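Most of the laundry questions that reach this page in September are about the same thing: summer shirts that came out of the season gray, stiff or stretched at the neck, and whether they can be saved. Many can. These are the notes I keep taped inside the cupboard over the washer, cleaned up a little.

## Sorting

Sort by weight before you sort by color. Towels and jeans beat up thin shirts in the drum, and a zipper will put a pull in a knit in one cycle. I run three loads: heavy, light, and anything that gets washed inside out. Dark and pale go separately within those if there is enough to fill the drum halfway.

Check pockets. Close zippers and hooks. Leave buttons undone, including the cuffs, or the fabric strains around the buttonholes.

## Water and detergent

Cool water is fine for most light cottons. Go warm for underarms and collars that have started to feel waxy. Read the care label first and go by that if it disagrees with me.

Use less detergent than the cap suggests. The gray, stiff feel people write in about is often leftover detergent. To strip it, run the load again with nothing added, on the longest rinse the machine has. If the rinse water is still cloudy, run it once more.

Liquid softener coats the fibers. Skip it on towels and on anything you sweat in.

## Stains, by type

- **Grease:** one drop of plain dish soap, worked in with a thumb. Leave it 25 minutes, then wash.
- **Sunscreen:** treat as grease. No chlorine bleach, it can turn the mark rusty.
- **Grass:** rubbing alcohol on a white cloth, blotted from the outside in. Test an inside seam first.
- **Coffee and tea:** cold water through the back of the stain, then a normal wash.
- **Blood:** cold water only until it is gone.
- **Ink:** alcohol again, with paper towel underneath. Change the towel often.

Nothing stained goes in the dryer. Heat sets what's left, and after that you are mostly wasting your time.

## Pale colors

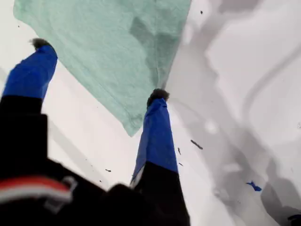
Pastels are harder to keep nice than whites, and they get less attention. Whites can take an oxygen soak and come back. A pale mint green like this one shows every bit of dye that comes off a dark sock, and a strong soak may take its own color along with the stain. Wash pastels with each other or with old whites that have stopped shedding lint. If one picks up dye, keep it damp and rewash it right away. Look it over against something white, by a window, before it dries. Yellow bulbs hide a lot.

For an oxygen soak on colorfast pastels, use half the amount you would for whites and check after 40 minutes. Rinse well.

## Drying

Shake each piece hard once when it leaves the washer. It takes out half the creases you would otherwise iron. Smooth the button band and collar with your hand while they are damp.

Knits dry flat, on a towel or a mesh rack. Hung wet, they grow at the shoulders. Woven shirts can go on a hanger, top button closed. If you use a clothesline, hang T-shirts by the hem, upside down, and keep the pegs near the side seams where the marks don't show.

In the dryer, use low heat and take light things out while the seams are still a little damp. Cuildren's sizes need even less time.

## Necklines

A stretched rib collar can be pulled in some. Wet it, press it into shape with your fingers on a flat surface, and let it dry there without moving it. Steam helps on cotton. On blends with a lot of elastic, the stretch is permanent once those threads have broken.

Fold T-shirts for the drawer. If you must use hangers, feed them in from the bottom so the neck isn't dragged over the hook.

## Folding and the pile

Fold on a table at hip height. The bed is too low and your back will notice by the second basket. Do the shirts first, while they are warm, and leave socks for the end.

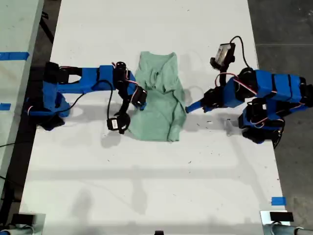 Nayeli Chávez wrote in to disagree with the part about folding shirts first. She does the towels first, because they take up the most room in the basket, and lays the shirts over a chair back until she gets to them. She also says a shirt that has sat bunched up overnight will come right with a damp washcloth and ten minutes in the dryer, and she hasn't plugged in her iron since spring.

I tried the washcloth. It works on T-shirts. Linen still needs the iron.

## Odds and ends

- Wipe the rubber door seal after the last load and leave the door open.
- Clean the lint screen every time. Wash it with soap and a brush if water beads on it.
- Keep a jar for loose buttons next to the washer, along with a needle already threaded in white.
- Powder clumps in a damp basement. Put it in something with a lid.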